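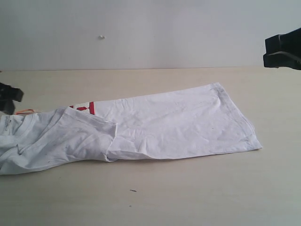
White tee folded lengthwise, one sleeve laid over the top.

Folding and Storing T-Shirts: Your Questions

Do I really need a folding board?
No. We tried 3 of them, including one from Hollis, and went back to a bare table. A board makes every shirt the same width. If your drawer doesn't care about that, save the money.

Will folding lengthwise stop wrinkles?
It won't. Anyone who tells you a fold removes wrinkles is selling something. Smooth the body with your palms first, and expect soft creases anyway, especially in thin cotton.

What about the sleeves?
Lay them back over the body. The bulk always ends up at the shoulders and collar, so pull that part flat before you go any further. Most people fuss with the hem, which usually looks fine by itself.

Should the print face in or out?
Jade Hulme, who answers most of our mail, says out, so you can find the shirt you want. Saqib Pirzada says in, to save the print from rubbing. We haven't seen good proof for the rubbing theory.

Is filing shirts upright worth it?
Sometimes. In a shallow drawer we got 22 upright and 17 stacked, but the upright row flopped over once a few shirts came out. If you own more than a drawerful, a shelf is less trouble.

Do scented drawer liners keep shirts fresh?
They make them smell like drawer liner. A clean, fully dry shirt doesn't need one.

How often should I refold everything?
Whenever you can't find something. We don't believe in monthly schedules.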